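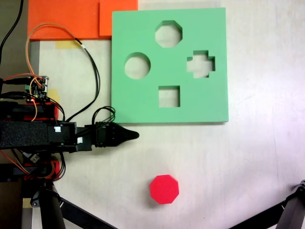

Granulate line: hopper keeps bridging after change of supplier

kidar_line2
5th December
Hello all. I work at a plant in Udstead where we make mineral granulate for animal feed. Since July we buy the raw material from a new supplier, and since then the hopper before the screw feeder bridges at least once every shift. The hopper is a Siro, 760 liters, with steel walls. Moisture is the same as before, we check it every morning. The old material never did this. My manager wants to put a second vibrator on the cone. I am not sure that it is a good idea.

ashby_dave
How steep is the cone, and how long does material sit in there? I'd fit the vibrator and get on with my life. We run two of them on a bigger hopper and it flows fine.

L. Waaka
Please don't fit it before you know what kind of bridge you have. If the powder is packing, vibration with the outlet closed will pack it harder. I have cut open a hopper because of this. Did you compare the particle size?
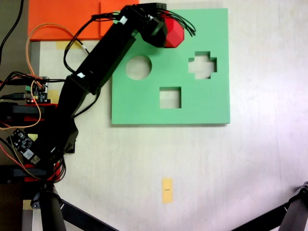 kidar_line2
The size distribution of both materials is nearly the same, I have the lab sheets from the two suppliers. What is different is the shape. The old grains were round, like small peas, and the new ones are broken pieces. Think of the red block in the gripper, with its many flat faces: if you pour thousands of such bodies together, face can lie against face, and they do not roll past each other so easily. I believe this is what happens above my outlet — but I have no proof of it. The outlet is 132 mm wide.

ashby_dave
Shape alone won't do it at 132 mm unless your grains are huge. I still say fines. Sieve what is stuck on the wall, not what came in the bag.
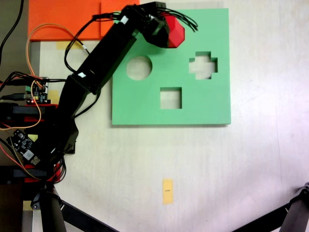 kidar_line2
Thank you, this I did not think of. I took a sample from the wall today, after we emptied the hopper. There is clearly more dust in it than in the bag sample. So maybe you are both a little right. The grains break in the pneumatic line before they arrive at the hopper, and the line is long, with 8 bends.

L. Waaka
Then look at the air speed first. Sharp grains lose their corners in the bends and the corners are your fines. Slow it down in small steps, and watch that you don't block the line.

ashby_dave
Fair enough. But he'll still need the vibrator. Just interlock it with the feeder so it only runs when the outlet is open. 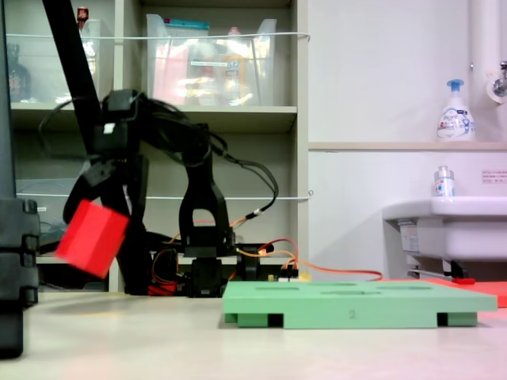 Red cube held tilted in the gripper

tomomi_nagano
We had the same problem with limestone. Lower air speed helped, and so did a liner on the cone. The liner cost us 1,993 with fitting, and I would pay it again. We have no vibrator.

kidar_line2
Which material is the liner? Ours must be approved for feed. I will reduce the air speed on the next shift and write here what the wall sample shows.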